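Lesezeit: 4 Minuten

3.2 Datenerhebung

Aufgezeichnet wurde an zwei Standorten, Dondport und Dunside. Gleicher Armtyp, gleicher Zweifingergreifer, gleiche Handgelenkkamera. Unterschiede nur bei Beleuchtung und Tischhöhe, beide nicht angeglichen (Absicht, siehe 3.4). Teleoperation über Führungsarm, keine kinästhetische Demonstration. Bedienpersonal vorher eingewiesen, je Person 20 Probeläufe, diese nicht im Datensatz.

Insgesamt 3460 Episoden. Davon 922 aus Dunside, Rest Dondport. Bildrate 30 Hz, Gelenkwinkel und Greiferöffnung synchron dazu. Zeitstempel kommen vom Steuerrechner, nicht von der Kamera; der Versatz wurde einmal pro Sitzung bestimmt und herausgerechnet. Aufzeichnungssoftware ist Nutulari, Version vom Oktober, mit einer Änderung am Puffer (Anhang B). Vergleichsdaten aus dem Sitthichai-Satz wurden nur für das Vortraining der Bildkodierung verwendet, für die Strategie selbst nicht.

Eine Episode beginnt mit dem Startsignal am Fußpedal und endet mit dem zweiten Tritt. Kein automatischer Abbruch. Dadurch schwankt die Länge stark, Anfang und Ende enthalten oft Stillstand. Stillstand am Anfang gekürzt, am Ende belassen. Grund: das Modell soll lernen stehen zu bleiben, frühere Fassungen taten das nicht und fuhren nach dem Ablegen weiter.

3.3 Leere Ansichten

Ein erheblicher Teil der Handgelenkbilder enthält kein Objekt. Betrifft vor allem Anfahrt und Rückzug, außerdem Suchbewegungen. In der ersten Fassung des Datensatzes wurden solche Bilder verworfen, gängige Praxis und spart Speicher. Folge war ein Modell, das bei leerer Fläche trotzdem zugriff. Besonders häufig auf Schatten. Die zweite Fassung behält sie daher vollständig, ohne Untergewichtung. Abb. 1 zeigt ein Einzelbild dieser Art: offener Greifer, helle Fläche, rechts ein weicher Schatten ohne erkennbare Form.

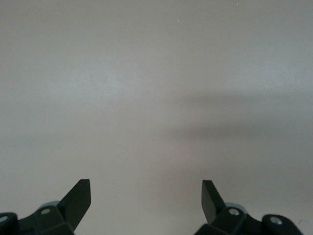

Abb. 1: Handgelenkansicht ohne Objekt, Greifer geöffnet. Diffuser Schatten in der rechten Bildhälfte.

Für die Kodierung sind solche Bilder unangenehm. Kaum Textur, kaum Kanten ausser denen der Finger. Merkmalspunkte liegen dann fast ausschließlich auf dem Greifer und bewegen sich bei gleichbleibender Öffnung nicht mit. Eine Schätzung der Eigenbewegung allein aus dem Bild scheitert hier regelmäßig, Gelenkwinkel werden deshalb immer mit eingespeist. Kleine helle Flecken auf der Fläche, wie am oberen Bildrand in Abb. 1, wurden weder retuschiert noch maskiert. Sie als Objekt zu annotieren war untersagt.

Schatten: keine eigene Klasse. Versuch dazu wurde abgebrochen, die Übereinstimmung zwischen den Annotierenden war zu gering, gerade bei weichen Rändern. Stattdessen nur ein binäres Merkmal »Objekt im Greifbereich ja/nein«, pro Bild vergeben. Als Greifbereich gilt der Raum zwischen den Fingerspitzen und darüber bis zur Bildmitte. Zweifelsfälle auf »nein«. Bei Wechsel innerhalb von drei Bildern wurde geglättet.

3.4 Beleuchtung

Keine Normierung. Weißabgleich fest, Belichtung fest, pro Standort einmal eingestellt und danach nicht mehr angefasst. Verschattung durch den Arm tritt an beiden Standorten auf, wir haben sie nicht gesondert erfasst. Helligkeitsvariation im Training künstlich erhöht, Farbton nur leicht. Stärkere Farbvariation verschlechterte die Greifpunkte, vermutlich weil die Kontrastkante Finger/Untergrund verloren geht. Nicht weiter untersucht.

Aufteilung in Training und Test nach Sitzung, nicht nach Bild. Sonst landen fast identische leere Ansichten auf beiden Seiten und die Werte für »nein« sehen viel zu gut aus. In der ersten Fasung war genau das der Fall, die dortigen Zahlen sind nicht vergleichbar.

Kontakt | © Projektgruppe Dondport | Nach oben

Diese Website verwendet Cookies. Mit der weiteren Nutzung stimmen Sie dem zu. Einstellungen | Akzeptieren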